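Vintage engines fire up again at Fleltbridge

What a weekend at Fleltbridge! The September engine and machinery rally drew 96 exhibits to the showground, the best line-up the club has ever put on, and by ten in the morning the car park paddock was full and people were leaving their utes along the Arton road.

The stationary engines had the long strip beside the creek to themselves this year, and it suited them beautifully. There were pumps, saw benches, a corn cracker and a shearing plant all thumping away at their own pace, and plenty of kids who had never heard anything like it. Over on the main oval the tractors went round in two grand parades — the late one was held up while a very stubborn kerosene model was coaxed into life, and it got the biggest cheer of the day when it finally rolled through the gate with its owner waving his hat.

Wondimu Zeleke brought his grey tractor down from Moges on the back of a borrowed truck. He found it in a collapsed hay shed with a wattle growing up between the axle and the drawbar, and has spent 1095 days bringing it back (he kept a diary, so he knows). The gearbox came apart twice, the mudguards were beaten out by hand, and the steering wheel was the last piece to go on. It was a well-deserved winner of the best restoration shield.

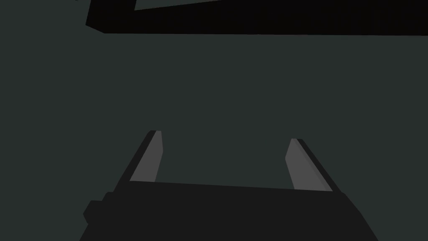 A dark gripper with its two fingers spread wide.

The slow race was as silly and as much fun as always. Drivers had to cover the course in bottom gear without stopping, and there were 16 starters, with three stalling almost on the line. The tractor pull went ahead after lunch on a freshly watered track, and the home team from Fleltbridge pipped Arton on the very last run after Arton had led all afternoon. There is already talk of a rematch!

The ploughing was tucked away behind the sheds, and anyone who made the walk was treated to some lovely straight furrows. The horse teams were on first, while the ground was still soft from the rain, then the trailed ploughs, and the judges took their time over both.

Gate and raffle money will go towards re-roofing the old blacksmith's shop at Virov, where the forge has been under a tarp since the winter storms. The scone tent alone raised $900, and sold out well before the afternoon parade. 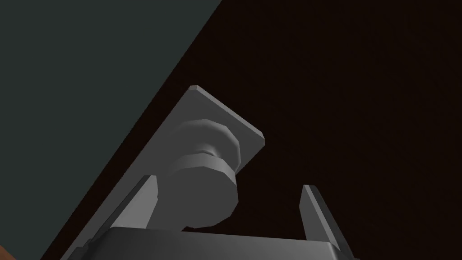
Wondimu said he was still getting used to having his name on the shield, and that he would be back next year with a hay baler if he could find the knotter parts for it. He also asked that anyone with a spare magneto lying in the shed have a word with the club.

Entries for next year's rally open in autumn, and forms can be picked up from the Fleltbridge showground office.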